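Stop tidying the sofa first

Sointu Partanen
20/04/2024

Quick one, written between sessions, so forgive the state of it.

We have 1450 recordings of cushions being put on sofas at Plenstead. Sounds like plenty. It isn't, or not the right sort. Far too many begin with everything square and smooth, because whoever sets up can't help themselves. Plump, straighten, step back. Then the arms get driven through the job and the model learns how to look after a showroom.

Real sofas sag. Covers bunch up. Things get left at an angle and no one minds. If the examples don't have that in them, where is the machine meant to get it from?

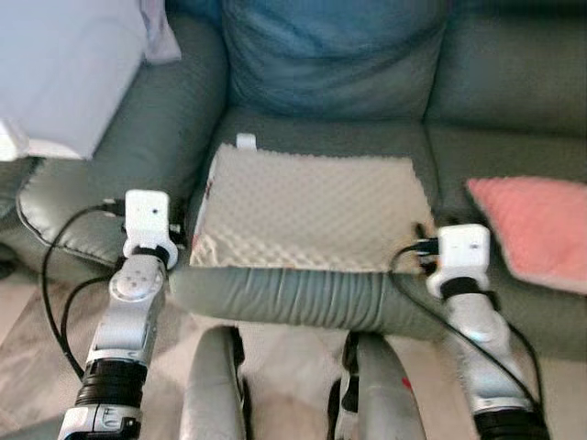 Egg-crate foam on the leather sofa, one gripper at either side.

More like this please. Wrinkled seat, foam a bit skewed, pink cushion off at its own angle. A person would hardly notice any of it -- the learner has to be shown.

Yamila Ocampo disagrees, and she's no fool. Her view is that you start clean, get the motion solid, add mess later. Fine in theory. But later never comes, does it. The budget goes, the sofa goes back to Farnach, and you're left with 99 lovely takes of the same thing.

And keep the bad takes. Slips, second tries, the ones where the operator swears and starts agian. We bin them out of embarassment mostly. Label them, sure. Just don't bin them.

Anyway, next block is in August. I'd like two rules for it: no straightening, no deleting.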